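Foro de robótica educativa > Proyectos de alumnos > Brazos y manipulación

Tema: Verter y dosificar líquido con dos brazos (proyecto Kobori)

trosa_lab
Hola. Somos un grupo de 7 alumnos y llevamos desde septiembre con el proyecto Kobori para la asignatura de manipulación. La tarea es pasar líquido coloreado de un recipiente a otro y sacar una cantidad fija con jeringa. Tenemos 1.821 episodios teleoperados y el agarre del vaso sigue fallando más de lo que nos gustaría. Dejo dos vistas de la mesa.
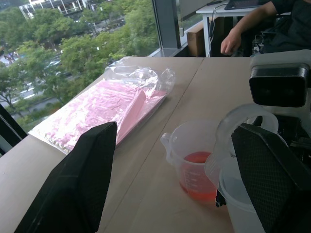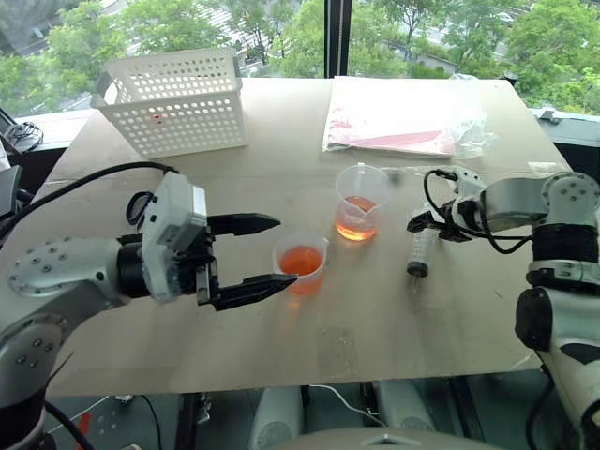 Líquido rojizo anaranjado en las dos. La jeringa solo se ve en la segunda, sujeta por el brazo derecho.

dikia77
¿Grabáis siempre con ese ventanal detrás? Yo taparía el cristal antes de tocar nada más. Plástico transparente con luz de día es lo peor para la cámara de muñeca.

trosa_lab
Sí, siempre. Con la persiana bajada hicimos 20 episodios y no notamos diferencia.

perkow
Con 20 no se puede saber. Pero no estoy de acuerdo con dikia77, si el robot va a trabajar ahí, que aprenda con esa luz. Yo miraría antes los dedos. Los negros anchos tapan mucho, en la primera foto el derecho se come parte de la jarra grande.

dikia77
Que aprenda con esa luz, vale, pero primero que funcione en condiciones fáciles. Si no, no sabes qué falla.

h_aoki
Hideaki Aoki, doy prácticas de esto. Dos preguntas: ¿el nivel del líquido lo cambiáis entre episodios? ¿Y quién acciona el émbolo?

trosa_lab
El nivel cambia cada 10 episodios. El émbolo de momento no lo mueve el robot, esa parte va en la segunda entrega. Ahora solo cuenta coger la jeringa y colocarla.

h_aoki
Entonces separaría los datos en dos tareas, vaso y jeringa, y entrenaría cada una aparte. Cambiad el nivel en cada episodio.

perkow
+1 a separar. Lo de la persiana lo sigo viendo secundario.

trosa_lab
Vale, separamos y repetimos la parte del vaso. Subo resultados cuando los tenga.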